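**Studascombe, Friday, August 15, 2025**

Gaurav Pant has run terminal planning at Carex for long enough to have drawn up the Studascombe berth extension twice. The first version was shelved when the operator lost its main bulk customer. The second is under construction, and he agreed to go through it with us ahead of the October handover.

The extension adds 104 meters of quay to the existing feeder berth. Pant says the figure came from the vessel schedule and was then checked against the soil.

"We had two services that overlapped on most weeks, and the second ship sat at anchor until the first cleared. The length we needed was the length of the second ship plus mooring clearance. The borings told us we could have it without going into the soft ground at the east end."

The piles are steel tube with a concrete cap. The dredged depth alongside stays at 12 meters, the same as the old berth. Pant was asked why the company did not go deeper while the dredger was on site.

"The channel is the limit. If you dig a pocket at the berth and leave the channel alone, you have paid for water that no loaded ship can reach. We designed the wall so it can take a deeper pocket later. That cost us longer piles, and I was content to pay for longer piles."

Financing is shared between Carex and Nigam, the inland haulage group, which takes its return through a fixed fee on each container moved by rail. Bimla Solanki negotiated the agreement for Nigam. She joined the conversation by phone and was careful about what she would put a number on.

"The minimum is 900 containers a month through the rail gate. Under that, Carex makes up the difference. Over that, the fee steps down. I won't give you the fee."

Solanki said the longest argument was over measurement. Carex wanted to count a container when it left the stack, Nigam when it was on the wagon. They settled on the wagon.

"A box can leave the stack and sit on a trailer for a day," she said. "We do not earn anything from a box on a trailer."

Pant accepts the point but notes that it moved some risk onto his yard crews, who now have to keep the transfer lane clear during shift change. A second lane has been marked out and will open with the berth.

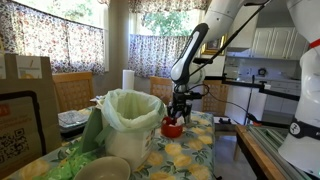 Automation at the berth itself will be limited. Carex has bought the Tristska planning package, which assigns stack positions and sequences the yard moves, but the quay cranes will keep their drivers. Pant separates the software that decides on a move from the equipment that carries it out, and he considers the second much harder to specify. A crane, he said, has a spreader, a long fall of rope and a ship that is moving. "I would want sway data from our own berth, in our own wind, before I took a driver out of the cab."

The planning package goes live in 2 stages. Import boxes come first, and exports follow when the gate appointment system has been connected. During the first stage the old planning desk will stay staffed on all shifts, with authority to override a stack assignment. Overrides will be logged with a reason code and reviewed weekly.

Solanki's interest in the software is narrower. Nigam wants the train load list fixed four hours before departure, and at present it changes up to the last hour.

"If the system can hold the list, we can cut the time the locomotive stands in the siding," she said. "It is in the agreement as a target. I asked for it as an obligation and did not get it."

Pant said he would revisit that clause after the first winter of operation. Fender installation is the remaining work on the quay face, and the crane rails are due for their alignment survey once it is complete.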